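Shared kitchen at Ultutley: what changes this winter

Nov 24, 2024

The kitchen on the ground floor of the Ultutley building has been open to members since July, and the first full set of bookings is now in. Between then and the end of last month it was booked 116 times. Most of those were evening sessions, with a smaller group of regulars who come in the mornings to bake for the market at Jurnmont.

Shahnaz Mondal, who looks after the bookings, has gone through the comments left in the book by the door. The one that comes up most is the changeover between sessions. At present one booking can end at the same minute the next begins, and people arrive with shopping while others are still washing up. From the start of the new year there will be a gap of half an hour between bookings. You will not be charged for it. Please use it to clean down and leave, and do not start another tray of anything.

The second most common comment is about the crockery. The cupboards were filled from donations when the kitchen opened, and the sets do not match. Several of the larger serving dishes have gone home with people by mistake. If you have a deep blue casserole with a lid, or either of the two long fish dishes, please bring them back. You can leave them on the shelf outside the office at any time when the building is open.

Petrică Moldovan has offered to sort the cupboards over the holiday and label the shelves. Chipped plates will be taken out. Anyone who gave crockery and would like it returned should let him know before he starts, as whatever is not kept will go to the charity shop.

Charges

The hourly charge stays as it is until the summer. The deposit for a full-day booking goes up to 90 pounds, and it will be paid back within a week, as now. The rise follows two bookings where the oven was left in a state that needed a paid cleaner. We would prefer not to keep anyone's deposit, and in most cases we have not had to.

The work on the extractor fan cost 700 pounds, which came out of the repairs fund. The fan is quieter than it was, but it still takes a few minutes to get going, so switch it on before you heat any oil. The switch has moved to the left of the door.

Classes

Octavian Gavrilă will repeat his bread class in the new year. The last one filled within a day and there is a waiting list, and people on that list will be offered places first. He has asked us to say that you need no experience, but you do need an apron and a large bowl. The class covers a plain white loaf, a rye loaf and what to do with dough that has been left too long.

Despina Marinescu is planning a shorter class on pulses and beans, for people who buy them dried and never get round to using them. It will run over two evenings, with the soaking done in between. The cost will be kept low and you take home what you cook.

Floor Van Loon would like to hear from anyone who could help with a monthly lunch. The idea is soup, bread and one hot dish, served at midday to whoever turns up. The Hirulano café did something similar before it closed and had a steady crowd, many of them people who live alone. She needs two more cooks and someone with a car to collect vegetables from Ilie farm. Food hygiene training can be arranged for anyone who has not done it.

Booking forms for the new year are at the office and by the kitchen door. Put down a second choice of time if you can. Forms handed in before the holiday will be dealt with together, and after that it goes by the order in which they arrive.

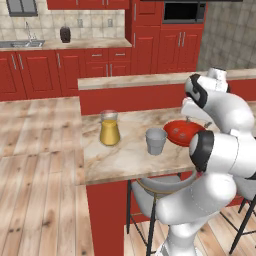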